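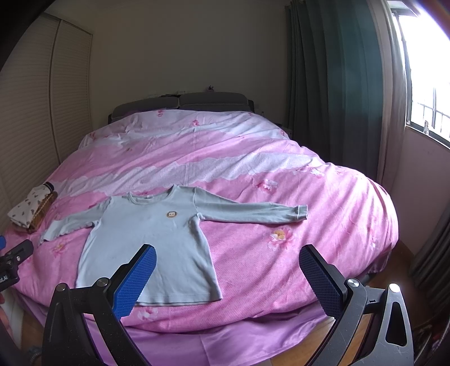 Folding on the bed beats folding anywhere else in the house, and I will go to my grave saying so. I tried the kitchen table (crumbs), I tried the top of the dryer (too narrow, everything slides down the back), and I even bought one of those plastic flip boards, which now lives behind the closet door with the good wrapping paper. The bed is wide and soft, and a shirt stays where you put it. Lay a long-sleeved one face up, like that light blue one with the little round patch, hem toward you and neckline away from you, and let the sleeves go out wherever they want to go for now. Keep a small basket up on the bed too if you have one. Mine catches hair ties, loose buttons and whatever came out of the pockets.

Home | Laundry | Kitchen | Closets | Mending | About

7 min read

Okay, so, long sleeves. I get more mail about long sleeves than about anything else on Lotlow, and I've been writing this page since back when it was mostly soup. People fold the body beautifully and then stuff the arms in any old way, and then they wonder why there's a lump in the drawer!

My way goes like this. Smooth the front with the flat of your hand, starting at the neck and pushing down to the hem. Do the sleeves next, from shoulder to cuff. If the cuffs have a bit of a ruffle, leave the ruffle alone – pressing it flat with your fingers only makes it flip up later. Bring one side in to about the middle of the collar, then fold that sleeve straight down so it runs along the edge you just made. Other side, same thing. You should have a long strip with the neckline at the top. Fold the bottom up to the middle, and once more to the top. Done, and it'll stand on its edge in the drawer if the fabric has any body to it.

Anything with a patch or a print on the chest, I fold so the picture ends up on the outside. My kids can find the shirt they want without digging through the whole pile, and I get to keep my pile.

Soft thin things are another story. They don't hold a crease and they creep around while you're working. I don't try to be precise with them. Pick the piece up by a pinch in the middle, give it a little shake so the edges drop, and lay it back down. You'd be surprised how many wrinkles fall out just from that. Then smooth and fold in thirds. 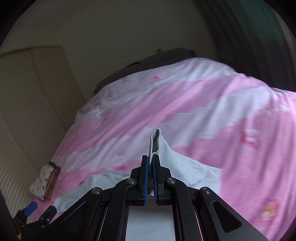 Pale gray cloth, picked up by a pinch.

If it's still a crumpled mess after two tries, put it aside and do it at the end. A damp hand run over the top helps (damp, please, I once used a dripping one and had to hang everything up again).

A few odds and ends while I'm on the subject:

Make the bed first. A lumpy duvet gives you lumpy folding. I pull the corners tight and it takes a minute, if that.

Fold when things are fully dry. I know the waistbands and cuffs feel dry when they're warm from the machine. Let them cool off and feel them again.

Check the thick bits last – necklines, cuffs, anywhere there's a double row of stitching. Those are the spots that go musty in a closed drawer.

For drawer dividers I went through two sets of the Bandent ones before I gave up and cut down cereal boxes. The cereal boxes are still going. I did buy a Zutness basket in February to replace a cracked plastic tub, and I like it fine, though the handles are a touch short for my liking.

Several of you asked what to do about pilling on soft gray stuff. Turn it inside out before it goes in the wash, keep it away from jeans and zippers, and don't overfill the drum. I'll do a longer page on fabric shavers when I've finished being annoyed at mine.

Next up is fitted sheets, and yes, I've been putting it off.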